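Keep the Planner Boring
Vilmos Deák 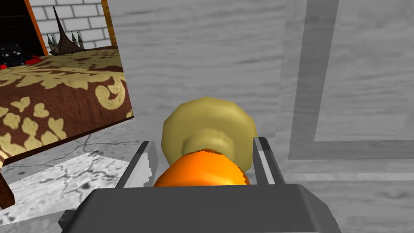

Should a planner be allowed to change its mind halfway through a motion? Only at points the programmer has named in advance, and only if it writes down why.

I have held this view since I worked on Penari, our pick-and-place stack, and two years on the Srour project have made me more stubborn about it. Most planners I am asked to review replan whenever a new estimate comes in from perception. At 30 updates a second, that is a lot of chances to do something different. When a grasp fails, the log shows a long string of small corrections and no decision anyone can point to.

Last May we went through 461 failed simulated runs at Trircombe. In 13 of them the planner had no valid path at all. The others had a perfectly good path at the start and dropped it for one that scored slightly better. The cost function did what we told it to do.

People answer that the world changes and a robot has to keep up. Fine. A low-level controller can keep up, and it should. It can follow a moving target by a few millimeters without asking which side to approach from. That second question belongs to the planner – and it can wait for the next checkpoint.

Pesum, the tool we use for replay, now refuses any plan switch that has no reason code. Two of my colleagues hate this. It added 400 lines to the codebase and it makes demos slower. I would still turn it on by default, and I would ask for the same check in any planner I had to maintain.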